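Mirnholm launches Yap, a live audio and chat service for viewers of specialist broadcasts

RARNEVSIDE, Jul 25, 2025 — Mirnholm, the live video and social media company, has announced the release of Yap, a service that lets the audience of a live broadcast speak, write and vote alongside the video they are watching. Yap opens today to all organisations that hold a Mirnholm channel and will be offered to individual broadcasters in November.

The service has been in closed trial for 18 months. During that time 359 channels used it for lectures, council meetings, craft lessons, amateur sport and professional training. Mirnholm has taken their comments into account in the version now released, in particular on the handling of questions sent in while a presenter is busy with other work.

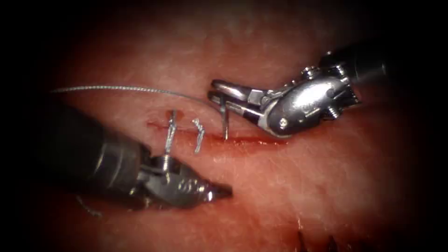 Product News

Yap sits beside the video player on a channel's own page or within the Mirnholm app. Viewers may join a written conversation, listen to a second audio track, or ask to be brought on air by the presenter. A channel can run up to 15 audience rooms during one broadcast, each with its own language, host and rules. Rooms may be open to everyone, limited to followers, or closed to all but a list of named guests.

Recordings are kept with the conversation attached. A viewer who comes to a broadcast the following day will see comments appear at the points where they were first made, and may add further comments of their own. Channel owners can turn this function off for any recording, or remove single comments, without taking the video down.
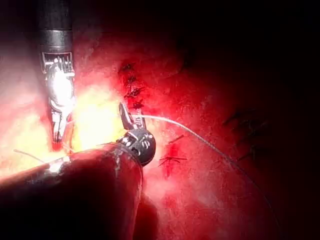

Comments placed on the picture itself are the largest addition to the service. Until now, a viewer who wished to ask about something small on screen had to describe it in words and hope that others were looking at the same spot. With Yap, a viewer can mark a point on a paused picture and attach a question to it, and the marker is then shown to the whole room. On a close view such as the one shown here, a trainee could place a marker on any of the four dark stitches standing in a row and ask about that stitch alone, leaving the pale thread near the centre for a separate question. Markers are saved with the recording and can be sorted by time, by author or by the number of replies received.

Broadcasters in the closed trial asked for firm controls over who may place markers and when. The released version allows a host to hold all markers for approval, to limit each viewer to a set number, or to switch marking off during parts of a broadcast that call for quiet attention. Hosts may also hand these duties to a moderator who is not present with the presenter.

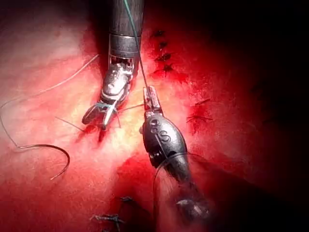
Picture quality has been raised on all channels that use Yap. Mirnholm's previous player lowered the sharpness of a broadcast whenever chat became busy, a fault reported by channels of every size. The two are now carried separately, and a crowded room no longer has any effect on the video. The change will matter most to channels whose viewers depend on fine detail, where a small loop of blue-green suture held in the jaws of an instrument has to remain clear against red tissue on a telephone as well as on a large display. Viewers on slow connections may choose to keep full sharpness and accept a lower number of pictures per second.

The service was built at Mirnholm's offices in Rarnevside together with Korkavard, a maker of moderation software. Korkavard supplies the system that sorts incoming comments before they reach a host, setting aside repeated questions and abusive language. Comments that have been set aside remain available to the host, who may restore them at any time. Neither company will use the content of private rooms for advertising — this undertaking forms part of the terms of service and applies equally to recordings.

Channels that already pay for a Mirnholm professional plan will receive Yap at no further charge until the end of their current term. Schools, colleges and registered charities may apply for a reduced rate, and almost 700 have already asked to be told when applications open.
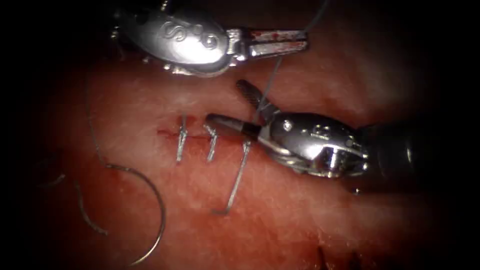 Applications for the reduced rate will be accepted from today through the account page of each channel. Organisations that do not yet hold a channel should open one first, and may use all functions of Yap during the trial period that comes with a new account. Written guides for hosts and moderators are available in the help section.

About Mirnholm

Mirnholm provides live video, recording and audience tools to organisations and individual broadcasters. The company is based in Rarnevside.

About Korkavard

Korkavard develops moderation software for social networks, discussion boards and live events.

Media enquiries should be sent to the Mirnholm press office through the contact form on the company's website.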